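Knut Hinrichs had been hired by Tiedemann to teach a robot everything he knew about putting computers together. He was given a headset, two handles and a chair that had belonged to someone shorter.

"How many times do I have to show it?" he asked.

"A hundred," said Fotini Stamatopoulos, who ran the Clidby program. "That's for the memory. Then we do the drive."
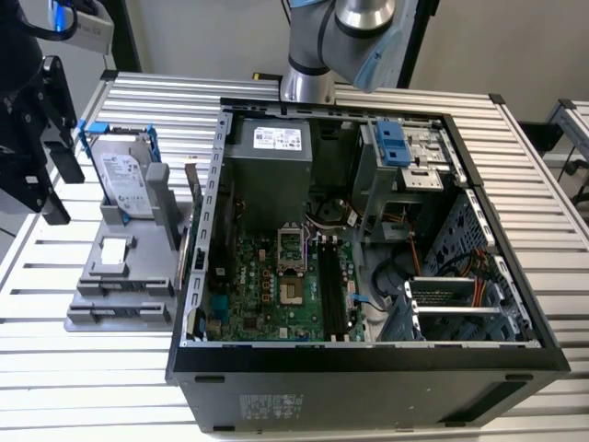 Knut had been fixing computers for 16 years and had never once thought about his wrists. Now he thought of little else. Everything he did with the handles, the arm did too, including the small flourish he made before letting go of a part. He looked at the hard drive, upright in its blue caddy beside the open case, and felt it was waiting for him with more patience than he deserved.

"You sighed," said Fotini over the headset.

"Does it learn that?"

"It learns the shoulder part." 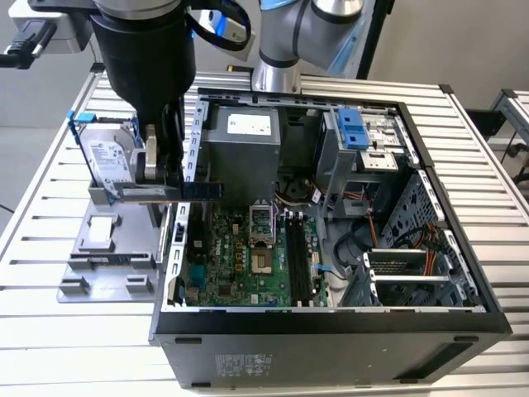 By take 7 he had started talking to it. He told it to come in level and not to push until both ends agreed. He told it about his first boss at Marnetier, who seated memory with the heel of his shoe and was later promoted.

"It can't hear you," said Fotini.

"Neither could my nephew, and he's an electrician now."

She marked the take as good. She marked the next one as "hesitant," and Knut asked to see the definition of hesitant, and there was a form for that.

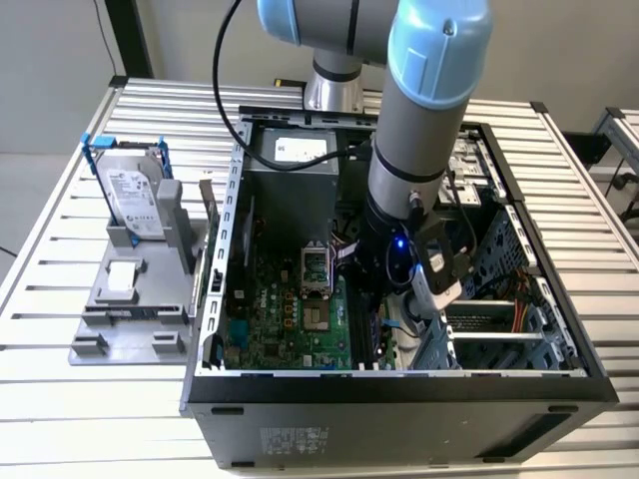
In August they let Clidby try it alone. Knut stood with his hands in his pockets, where they kept twitching. The arm went over the slot, stopped, drew back an inch and made a tiny, useless flourish.

"What's it doing?" said Fotini.

"No idea," said Knut, and went to get his coat.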